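Who Told You That? Tracing Celebrity Couple Stories Back to Where They Started
Project report by Joaquín Toledo and Darcy Ellery
Media Studies, Skenerow College
3/21/18

Why we picked this

We both read way too much celebrity news, and we wanted a project that would let us keep doing it! Our question was simple: when a site says a famous couple is engaged, fighting or expecting, where did that come from? Did one of them say it on a stage or in an interview? Did a friend say it? Or did the site get it from another site?

Our teacher suggested we compare today's stories with old fan magazines. The Femdale public library has a complete run of a movie fan monthly from 1957, and we got to sit with the real paper copies. The ads alone were worth the bus ride.

What we collected

We saved headlines from gossip sites for six weeks and ended up with 2186 of them (Darcy did most of the saving, Joaquín did most of the complaining about duplicates). Then we pulled every couple story from six of the 1957 issues and typed up the first paragraph of each one.
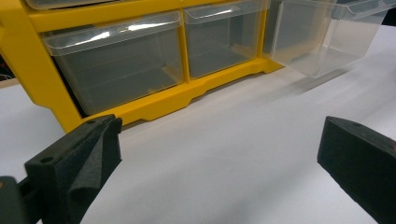 How we sorted the stories

Every story got a source label and a mood label. The source could be the star, a person close to the star, or somebody else's article. The mood could be happy, unhappy or "who knows," our favorite. We argued a lot about "a source tells us." In the end we put it with people close to the star, even though we have doubts about some of those sources.

When we disagreed on a label we read the whole story out loud, and that usually settled it. Reading gossip out loud is really fun and we recommend it to any group that tries this. 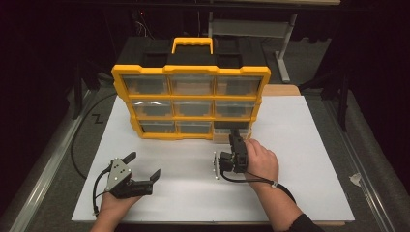 The labels gave us a grid, with the sources going down and the moods going across. Each headline could land in only one square. If you want to imagine it, it's laid out like the front of the yellow-and-black organizer, three rows of three, and we wanted our squares to be as easy to see into as those clear drawers. So each square got its own tab in the spreadsheet, with the full text of every headline in it and no codes to look up.

What we found

The fullest square was happy news taken from somebody else's article. One good example is the singer Serach and the race driver Huenchumán. He told a charity lunch that she taught him to make soup. By that evening, sites that had not been at the lunch were saying the two had moved in together, and each one linked to the one before it. We followed the links back and the first story only mentioned the soup!

The 1957 magazines surprised us. We expected them to be wilder, but the stars are quoted at length in almost every couple story. Of course, we can't tell how many of those quotes were written by a studio. Joaquín thinks most of them were. Darcy thinks the one about the burned pot roast has to be real.

Problems

Some headlines were changed after we saved them, and we didn't always catch it. We also started out counting slideshows as stories, then stopped, so the early tabs had to be cleaned up by hand. We would like to go back to Femdale in June and read the letters pages, where the readers were already asking how the magazine knew all this.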